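In defence of the quiet wall

When I moved from Pallari to Stardale I had two suitcases and a contract for 25 months. The flat came with white walls. Every wall, every ceiling, also the inside of the cupboards. The agent told me it was "neutral", and she said it as one says that a child is healthy.

I want to argue here against this word. I have lived in seven rented homes in three countries, and I believe we make a mistake when we let the rules of renting decide what colour we see in the morning.

My grandfather, Martti Tuominen, painted boats and later the insides of houses. He had no theory of colour, but he had one habit which I still admire. Before he opened a tin he sat in the room for an evening without a lamp. He wanted to know how the light left it. A white room, he said, goes blue in winter and yellow in summer and belongs to itself for perhaps two weeks in October. He mixed a little green and a little grey into almost everything. His customers complained on the first day and after that they stopped.

I did not understand this until I was ill for a month and had to look at my bedroom wall in Stardale. It was very bright and I could not rest my eyes on it. Every small mark became important. I knew each of them as you know the faces on a bus.

People who prefer white will answer that it makes a room larger. I accept that it can do so in a photograph. In life I have not noticed it. My present kitchen is tiny, and it was tiny also when it was white. What changed after painting was that I stopped wishing to leave it.

They will also say that colour is a matter of taste and that the next tenant should not suffer from mine. This is a stronger argument and I have thought about it for a long time. But white is a taste too. Somebody chose it, ordered 40 tins of it and sent a man with a roller. The next tenant gets the choice of the landlord in any case – only we have agreed not to call it a choice.

My neighbour, Xuelian Lei, owns her flat and could paint it black if she liked. She has kept it white for 11 years, because she is afraid of choosing wrong. I find this a little sad. A tin of paint in the shop in Clomport Street costs less than a dinner for two, and a wrong colour can be covered in one afternoon. We are braver with haircuts.

I do not ask for strong colours. I could not live in a red room, and I distrust the fashion for one dark wall behind the sofa, which looks to me like a stage waiting for its actor. My wish is smaller. I would like that rental contracts allow a tenant to choose from a few soft shades, and that the owner accepts the room back in any of them. The cost would be almost nothing. A person who has painted a room also cleans it better, I think, though I can only speak for myself.

When I finally asked my landlord for permission, he needed three weeks to answer and then wrote one line: "Nothing strange, please." I bought a grey with green in it. I sat one evening without a lamp first, and I felt rather foolish, but I did it. 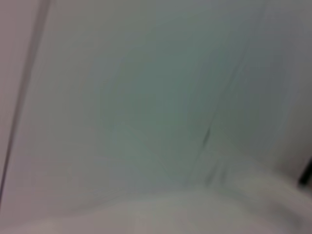
Grey with some green in it, a colour that asks for very little.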